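Workplace Layout and Ergonomics
Unit 6: Surfaces, reach and floor finish in shared workrooms
Handout to accompany the Wednesday session (D. Wunderlich)

6.1 Scope

This unit deals with the furnishing of large open rooms in which several people use the same tables for different work during the day. Storage walls and lighting are treated in Units 7 and 8. Students who missed Unit 5 should read the section on seated elbow height before attempting the exercise at the end.

6.2 Fixed and adjustable heights

A fixed-height table suits one posture and a limited range of users. An adjustable desk suits more, but only if people adjust it. In the Illedeck survey, 31 users of shared adjustable desks were asked when they had last changed the height. Most could not say. Mahasneh (course reader, ch. 2) attributes this to the position of the control and to clutter on the top, which people hesitate to move.

Where both types stand side by side, set the adjustable desk to the height of its fixed neighbor as the resting position. A step between two adjacent tops catches sleeves and trays and makes it hard to slide heavy items across.

6.3 Casters

Casters allow a room to be rearranged without lifting. They also introduce play. Points to check:

– whether the casters lock, and whether the lock stops both rolling and swivel
– wheel hardness relative to the floor (soft tread on hard floors, hard tread on carpet)
– the space the caster needs to swivel, often forgotten when tables are pushed against a wall
– load per wheel with the table fully laden, calculated on three wheels, as one is frequently off the ground on an uneven slab

6.4 Covered surfaces

A fabric cover protects the top and quiets the setting down of hard objects. Its drawbacks are creasing and creep. Loose cloth moves when an item is dragged, and small parts are easily lost in the folds. Fix the cover under the edge or use a weighted hem. Pale, plain colors are preferred where small parts must be found by eye. 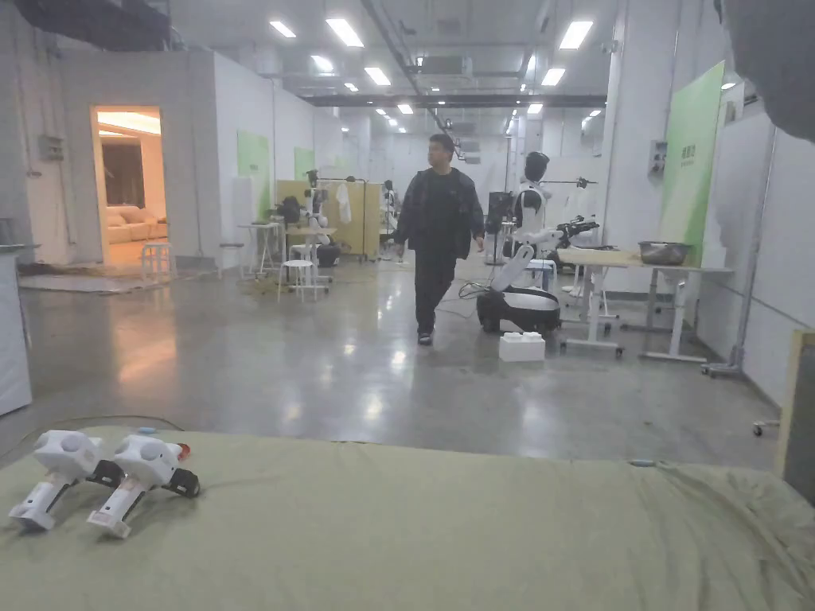 Fig. 6.1. Covered table in front; wood-topped table on casters and height-adjustable desk at right. Polished concrete floor.

Note the creases in the cover and the reflections of the ceiling lights in the floor. Polished concrete is hard-wearing and rolls well, but glare should be checked from both standing and seated eye level.

6.5 Floor and circulation

Keep the main walking line clear of cables. Where a cable must cross it, use a low ramp cover, fixed at both ends. Equipment on wheeled bases should be parked with the base fully outside the walking line; the base is commonly wider than the part at eye height.

6.6 Exercise

Draw a plan of the Kasten workroom at 1:60 from the dimensions in the reader. Place 2 fixed tables and one adjustable desk. Mark the walking line, the power outlets and the swivel space of every caster. State the resting height you have chosen and justify it in one paragraph. Plans without a scale bar will be returned unmarked.

Reading: Mahasneh, L., course reader, ch. 2 and the appendix on floor finishes.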